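The Snack Box: A Short Talk About a Pink Carton
Speaker notes, August 2018
Slot: after the coffee break, before the people with actual charts

Opening

Walk on slowly. Wait for the cups to stop rattling.

Start with the question: who in this room has food at home that they are, at this moment, not eating on purpose? Let them put hands up. Put mine up too. If fewer than half admit it, say "I see" and write something down.

Then the confession. My household has a snack box. It began life in December as a gift, a carton of assorted treats sent by Jailson Bragança, who used to share a desk with me at Flilico and believes that friendship is best expressed by weight. There were 203 items in it. I know this because I emptied it out and made a spreadsheet, and I would like the record to show that I was on vacation at the time.

Pause for the laugh. If there isn't one, go straight on, do not explain the spreadsheet.

Part one: how a box gets eaten

The theory of a snack box is that you dip in, take something, and feel pleased. The practice is that you eat your way through it in a strict order of cowardice. Week one, everything with chocolate you recognize. Week two, everything with a picture on the front. After that you are down to the ones where you have to guess, and the box goes quiet for a month.

My partner, Krešimir Todorova, works differently. Krešimir eats from the left. Always the left, whatever is there. He has had a seaweed cracker for breakfast and not remarked on it. I have asked him whether he liked it and he said it was "next."

(Check if Krešimir is in the room. If he is, point. He hates that.)

Part two: the floor

Now, where does a box like this live? For the first two weeks it lived on the kitchen counter, where it was in the way of the kettle. Then it went on top of the refrigerator, where it was safe from me, as I am five foot three. Then it came down to the floor by the long low cabinet, and there it has stayed, because a thing on the floor for ten days stops being clutter and becomes furniture. You walk around it in the dark.

The cabinet has drawers. Plenty of them, with cheerful orange pulls. You would think the snacks could go in a drawer. The drawers are full of things we are keeping in case we need them, among them the manual for an Emix hand blender that we gave away. 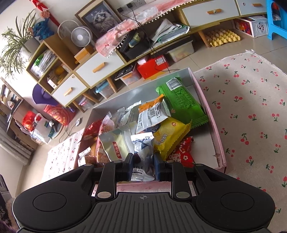

So I set aside an afternoon to sort the box out properly. I had a plan, and the plan had headings. Sweet, salty, and "ask Jailson." I got the lid flaps folded back, I sat down on the rug, and I learned the first law of sorting snacks, which is that you find the chocolate waffle early and your standards slip.

Slow down here. The waffle is the turning point of the talk.

A chocolate waffle cannot be sorted. You pick it up to put it in the sweet pile and it simply doesn't arrive. I had told myself one snack for every 20 filed, a fair wage. By the end of the afternoon I was being paid in advance.

Part three: what the labels tell you

Some of the packets are in scripts I can't read. I don't mind this. I spend my working day reading labels at Sleiman, where I check the small print on shipping cartons, and it's restful to hold a wrapper that wants nothing from me. Krešimir suggested a translation app. The app looked at one packet for a long time and told us it contained "honest wind." We ate it. It was sesame.

The rule we settled on is a simple one. If the wrapper is see-through, trust your eyes. If it isn't, squeeze gently. If it crunches, it's a snack, and if it doesn't, it's either cake or it's a problem.

Mention the 100-item milestone if time allows. We had a small ceremony. There was a speech (mine) and a refusal to attend (Krešimir's).

Part four: keeping it going

This is the part where I'm supposed to offer something useful, so have a sip of water and look responsible.

What worked for us:

Keep the box open. We closed it once and forgot it for most of a month.
Put the big packets upright at the back, or they lie down on the small ones and you find a flattened sponge cake in spring.
Throw out empty wrappers the same day. An empty wrapper put back in the box is a lie, and in our house it has been discussed at length.
Don't buy a sorting tray. I bought one, from Priteck, with 3 compartments. It now holds batteries.

You may be wondering about the total. Jailson came to visit and noticed we were getting low, and by low I mean that you could see some of the lining. He went out for milk. The current figure is 235, so after all that steady effort we have more than we started with.

Closing

Ask for questions. Someone will ask if I brought any. I did. They're in my bag, under the chair, and they are from the right-hand side of the box, so take one at your own risk - the clear wrappers go first.

If the moderator gives the two-minute sign, skip the questions and go directly to the bag.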